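Chore robots

Chore robots are machines meant to do the manual work of a home or a small shop floor: folding laundry, wiping counters, loading dishwashers, sorting parts into bins, putting things back where they belong. The term usually leaves out single-purpose appliances such as washing machines and robot vacuums, which do one job in one way. A chore robot is expected to handle several jobs with the same arms and hands. 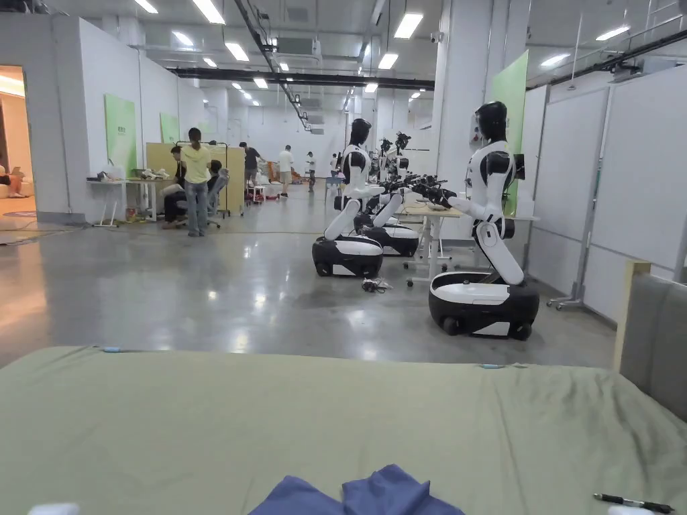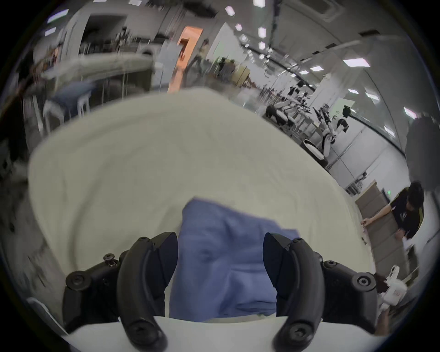
Crumpled blue cloth on a fabric-covered table.

Whether such machines can do this work yet depends on what is meant by "do." Many can finish a given chore in a room they have been trained in. Few can do it in a room they have never seen, at a useful speed, without a person standing by.

Background

Machines took over much factory work long before they were tried in homes. A welding arm on a car line repeats the same path on parts that arrive in the same position. Household work has almost none of this order. Objects are left in different places every day, lighting changes, and many of the things to be handled are soft. For a long time research on home robots was limited to set tasks with marked objects, and a single towel could take many minutes to fold.

Two changes brought new interest. Robot arms and mobile bases became cheaper, and control programs began to be learned from recorded examples of people doing the work instead of being written by hand.

Cloth handling

Cloth is often used as a test of progress. A rigid box has one shape, and once its position is known a robot can plan where to grasp it. A dropped cloth has a new shape each time. Its corners may be hidden under folds, and pulling on one part moves the rest in ways that are hard to predict.

The job is normally broken into stages. The cloth is picked up, an edge or corner is found, the cloth is spread flat, and the folds are made. Folding a cloth that is already flat is the easier part and was shown working early on. Spreading a crumpled cloth is harder, and a large share of failures happen there. Common errors include gripping two layers at once, missing a thin edge, and dragging the table cover along with the item. The last of these is a problem in tests done on fabric surfaces, where the hand has to lift one layer and leave another alone.

Two-finger grippers are the usual choice. They are strong and easy to repair, but they feel very little. A person rubs a fold between thumb and finger to tell how many layers are there. Most grippers have no equal to this, although touch sensors in the fingertips have been tried.

Training

Learned systems need many recorded examples. There are three common ways to get them. In teleoperation, a person steers the robot's arms directly, so the recorded motions already fit the machine. In hand-held collection, a person does the chore while holding a gripper tool fitted with a camera, and no robot is needed. In the third, ordinary video of people working is used, though this gives no direct record of grip or force.

Hand-held collection is faster and can be done in real kitchens and laundry rooms. Teleoperation is slower but tends to give cleaner results on the robot it was recorded with. Many groups mix the two. A basic skill on a known table may be learned from 200 examples. Carrying it over to other tables, other lighting and other fabrics takes far more, and there is no agreed figure for how many.

Speed and reliability

Videos of chore robots are often sped up, and the playback rate is not always given. The Riviere trial, run over one winter in the laundry room of a small hotel, was recorded at normal speed throughout. The robot, a two-armed Haltora unit on wheels, needed almost 2 minutes for a hand towel. Staff at the same table folded one in under 10 seconds. The robot's work was judged acceptable for the shelf, but it needed help several times each shift, mostly with towels that had fallen or become tangled together.

Rupert Schwaiger, who wrote the report on the trial, argued that speed mattered less than the need for help. A slow machine can run overnight. A machine that stops and waits for someone cannot, and a hotel that must keep a person nearby has saved little. He proposed that makers publish the average working time between calls for help, in place of a success rate for single attempts. The measure has been taken up by a few test groups but is not standard.

Shop-floor use

Small workshops have been somewhat better customers than homes. The tasks are narrower, the floor is flat, and workers can be told to leave parts in the same tray. Pira, a packing cell with two arms, was sold for putting small goods into bags and boxes. Serer made a similar cell for sorting returned clothing, in which the robot spreads each item for inspection and a worker does the folding. Dividing the work in this way avoids asking the machine to judge stains or damage.

Wheeled bases are more common than legs in these settings. They are steadier, use less power and can carry heavier batteries. Their main drawback is stairs, along with door sills and loose cables.

Safety

A robot working near people must limit its force and speed, which is one reason chore robots appear slow. Arms are usually set to stop on contact. Hot pans, knives and glass remain outside the range of most home trials. Privacy is a separate concern, as the machines carry cameras and some makers let remote operators take control when the robot is stuck.

Open questions

It is not settled whether a general machine will be cheaper than several simple ones. A folding machine with a feed slot handles towels faster than any two-armed robot, but it cannot pick them up off the floor. There is also disagreement over the human shape. Supporters point out that homes are built for people of ordinary height and reach. Critics reply that only the arms and hands do the chore, and that a head and torso add cost.

See also

Domestic robot
Teleoperation
Robot gripper
Laundry folding machine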